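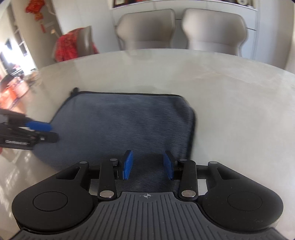
**Andby Riverside Drainage Improvement – progress report to the grant panel**

Monday, January 16, 2023

## Position at the end of the period

Work on the lower section is complete apart from reinstatement of the verge. The upper section has started, three weeks behind the programme issued in July. The delay came from the diversion of a water main which was shown on the wrong side of the lane in the utility records. Trial holes confirmed its true line, and the route of the new drain was moved to suit.

Pipe laid to date is 1,648 metres, all of it tested and accepted. A further 700 metres remain, most of it in open ground north of the allotments. Of the inspection chambers, 55 are built and have covers fitted. Two of these will need their covers raised once the final surface level of the footpath is agreed.

## Contractors

Saretti continues as main contractor. Dremer carried out the camera survey of the old culvert and reported a partial collapse under the field access, plus root growth at several joints. The collapsed length has been bypassed and will be filled with foamed concrete. Roots are to be cut out and the joints lined.

Deng supplied the precast headwall for the outfall. The first unit was returned with a cracked wing and replaced at no charge to the project. The replacement was set on its base before the river rose in December, and the flap valve has since been fitted. It has not yet been checked under full flow conditions.

## Ground conditions

Groundwater in the upper section is higher than the site investigation suggested. Pumping has been continuous in the deeper trench, with discharge passed through a settlement tank before it reaches the ditch. Trench boxes are in use wherever depth exceeds 1.2 metres. The excavated clay is too wet for immediate reuse as backfill and is being stockpiled on the compound side of the lane. Imported granular fill has been used in its place beneath the carriageway.

## Cost

Spend remains within the approved total. The main diversion was charged to contingency, leaving a balance of £4,000 on that line. Pumping is paid at the tendered rate, but the quantity allowed will be exceeded if the present water level persists. A separate note on this will follow with the next claim. No increase in grant is requested at this stage.

## Next period

- Complete pipework as far as the allotment boundary
- Line the root-damaged joints in the retained culvert
- Agree footpath levels with the highway authority
- Reinstate and seed the lower verge, weather permitting

The lane closure has been extended to cover the remaining crossing – access for residents and refuse collection is unchanged. Updated drawings showing the revised route are being prepared and will be issued with the chamber schedule.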